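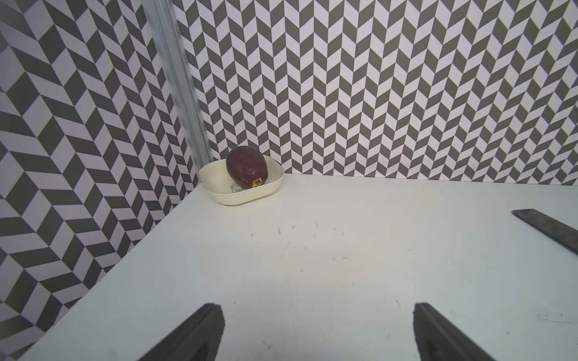

Tuesday, February 9, 2021

Winter walk-round, Rindevbridge Hall. I started at the kitchen end, as I always do, and worked my way back to the front door with my flask and the good torch.

- [x] **Fire door, kitchen:** shuts by itself now, bless it. The new closer from Coelho was well worth the wait.
- [x] **Extinguishers:** pins in, gauges in the green. Next service is September.
- [ ] **Hot tap, ladies':** ran at 60 and that's too hot for little hands, so please could someone turn the mixer down before playgroup is back?
- [x] **Fridge:** clean, and smelling a good deal better than it did at Christmas!

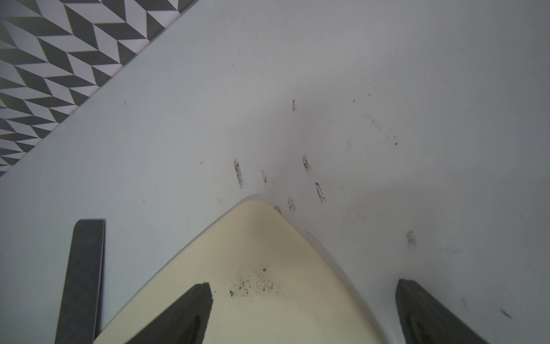

*Kanini Minja*

- [ ] **Back step:** the grip strip has lifted at one corner. I pressed it down with my boot and it came straight up again, so it wants proper glue.
- [x] **Emergency lights:** left them on test for 30 minutes while I had my sandwich, and they all stayed lit.
- [ ] **Loft hatch:** stiff. I didn't force it, my shoulder being what it is.
- [x] **First aid box:** topped up with plasters and a new eye wash (receipt in the Drolmont folder, behind the gas certificate).

Keys are back on the hook. I'll look at the step again when the glue comes.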